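Vilitz Chore Trials — Set-up Guide
Section 7: Basket to shelf 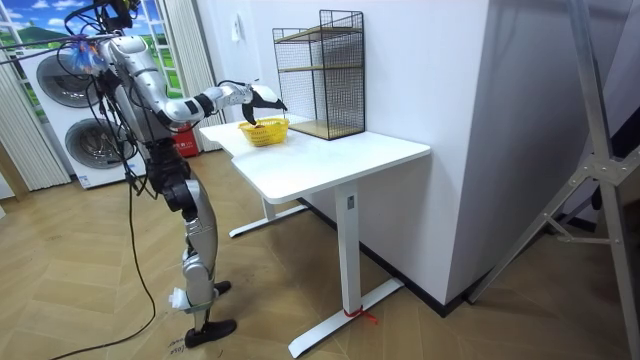

Fig. 7a. Gripper over the yellow basket, wire shelf rack at the back of the desk.

Read section 6 first if the arms haven't been homed since power-up.

What this task is for: finding out if the machine can put things away in a house. Short answer so far, sometimes. Furkgate logged 511 tries on the old hand and 104 went all the way through without a person stepping in. So keep your hand near the stop.

Before you start
1. Desk height locked. Don't change it mid-run, the shelf positions are saved against it.
2. Rack against the wall, back right of the desktop. All three shelves clear.
3. Basket back left. Load it from the Bielecka kit, soft items only for the first run.
4. Walk the floor cable. No loops round either foot, slack behind the legs.
5. Nobody between robot and desk once power is on.

CAUTION: the cable drags when the robot steps. If it goes tight, stop the run. Do not pull it free by hand with the legs live.

Running it
6. Load task file 3292. Older files still open but use the wrong shelf heights.
7. Press Start, wait for the tone, step back past the stand.
8. Let it finish the pick. Slow is normal — a pause over the basket is it looking for an edge to grab.
9. If it lifts the basket insted of what's in it, stop, reset, log as "wrong pick".
10. Middle shelf first. Top shelf only after a clean run on the middle.

Note: a drop on the desk counts as a fail even if it picks the thing up again. Drurent want these logged seperately, use the D column.

Note: folding is not in this section. Putting laundry into a machine isn't either, see section 9. Neither is ready for use without someone standing by.

After the run
11. Arms to rest, then power off. In that order.
12. Empty the shelves, refill basket, check the wrist for play.
13. Save the log before closing the window. It does not ask.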